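Skitow — Stainless Carts and Trolleys

Alexiou 433 Divided-Top Cart

Home / Carts / Open Top / Alexiou 433

Stock status: made to order, ships in 11 working days
Material: stainless steel throughout, brushed finish
Top: open, divided
Casters: Clendex, swivel, two with brakes
Push handle: one end, welded
Assembly: delivered assembled except for casters

Product overview

The Alexiou 433 is a wheeled stainless-steel cart with an open top split into compartments. It is used for holding sorted goods at working height: cutlery and small wares in a canteen, dry ingredients in tubs, bottled cleaning supplies, or parts that have to be kept apart between one bench and the next. The number in the name is the inside width of the top in millimeters. It is the same on every cart in the series, so liners and lids bought for one length can be used on the others, subject to the notes under Accessories.

The cart comes in three lengths: Short, Standard and Long. All have the same working height and the same handle. The Short model will turn in a narrow aisle. The Long model needs room to swing at the handle end and is best kept to one room.

Construction

The body is folded from sheet and seam welded at the corners. Welds on the inside of the compartments are ground and polished. Welds under the body are cleaned but left as welded, and may show some color. This does not affect performance and is not accepted as a reason for return.

The top edge is rolled outward. The roll stiffens the long sides and covers the cut edge of the sheet. Liquid can collect under the roll after a hose-down, so carts that are washed daily should be tilted toward the handle end and left to drain.

Legs are round tube with a threaded insert at the foot. Replacement casters from other makers will fit if the stem thread matches, but the working height may change. Check both before ordering.

Dividers

Dividers are either fixed or lift-out. The type must be chosen at the time of order and cannot be changed later.

Fixed dividers are welded along the base and both sides. There is no gap for crumbs, powder or liquid to pass from one compartment to the next. Choose fixed dividers for loose goods.

Lift-out dividers sit in folded channels. They are quicker to clean and let two compartments be joined for a large item. They are not watertight. A divider that binds in its channel has usually been put back upside down; the edge with the notched corners goes at the bottom.

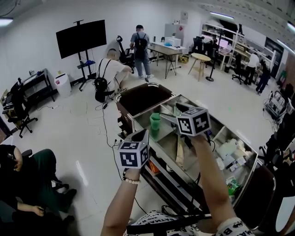

Dividers are not load-bearing across the top. Trays should rest on the rolled edge of the body, with the dividers clear beneath them. A tray resting on a lift-out divider will bend it over time, and bent dividers are not covered by the warranty.

Load rating

The rated load is 45 kg, spread evenly over the compartments. The rating is for level, hard floors with all casters in contact. It does not apply on ramps, on elevator thresholds, or over floor gratings. Put the heaviest goods nearest the handle. With all the weight at the far end, the cart steers poorly and the front casters wear unevenly.

The rating is the same for every length. A longer cart gives more space, and the frame tube is the same gauge. Customers who need to move heavier goods should look at the Skitow low-deck range.

Casters

Clendex casters with gray non-marking treads are standard. The two braked casters are at the handle end. The brake locks both the wheel and the swivel. Press the pedal fully down; a half-set brake will hold the wheel but allow the cart to turn about one corner.

Casters for wash-down areas have sealed bearings and a drain hole in the fork. They roll slightly stiffer when new. Order these if the cart will be hosed, steamed or put through a cart washer. The standard casters should not go through a cart washer.

Stems should be checked for tightness after the first month and then as part of normal upkeep. A loose stem is felt as a knock when the cart changes direction.

Cleaning

Use warm water and a mild detergent, and wipe along the grain of the finish. Rinse and dry. Do not use steel wool or chloride bleach. Salt and acidic foods should not be left in the compartments overnight; both can pit the surface, and pitting cannot be polished out without thinning the sheet.

Light brown spotting on a new cart is usually iron dust picked up from another source, such as a grinder used nearby or a carbon-steel brush. It can be removed with a citric acid cleaner. If the spots return in the same place, contact us.

Accessories

Drop-in liners, full depth or half depth. Liners fit by compartment size, so state the cart length and divider layout.
Flat lid, one piece or split. A one-piece lid cannot be fitted to a cart with the raised label rail.
Label rail, clip-on, runs along one long side.
Corner bumpers, gray, set of four.
Spare lift-out divider, sold singly.
Tronport tow bar, Standard and Short carts only. Carts fitted with the tow bar are for hand towing and must be empty.

Customer notes

"We ordered fixed dividers for the spice room and lift-out for the cutlery line. The fixed ones take longer to wipe out because of the corners, but nothing migrates. Would order the same split again." — Larasati Sinaga, canteen manager

"Good cart. The handle is a little low for our taller staff and there is no option to raise it. Casters are quiet on tile, less so on the old quarry floor by the dock." — Imad Obeidat, stores

"One lid arrived for the wrong length. Replaced without argument, and the carrier took the first one back." — Niloufar Hashemi, bakery supervisor

Ordering

State the length, divider type, divider layout and caster type. Layout drawings are sent for approval before cutting. Changes made after approval restart the lead time. The workshop closes for part of August, and orders approved shortly before the closure are built after it.

Carts ship strapped to a pallet with the casters boxed inside the largest compartment. Remove the box before lifting the cart off the pallet. Two people are needed for the Long model. Inspect the rolled edge and the legs before signing; dents there are the most common transit damage and should be written on the delivery slip.

Questions about layouts: Katalin Csizmadia, sales desk
Spare parts and warranty: Viktória Kovács, service

Related products

Alexiou 433 with undershelf
Skitow low-deck cart
Skitow tray rack, open sides
Clendex wash-down caster, single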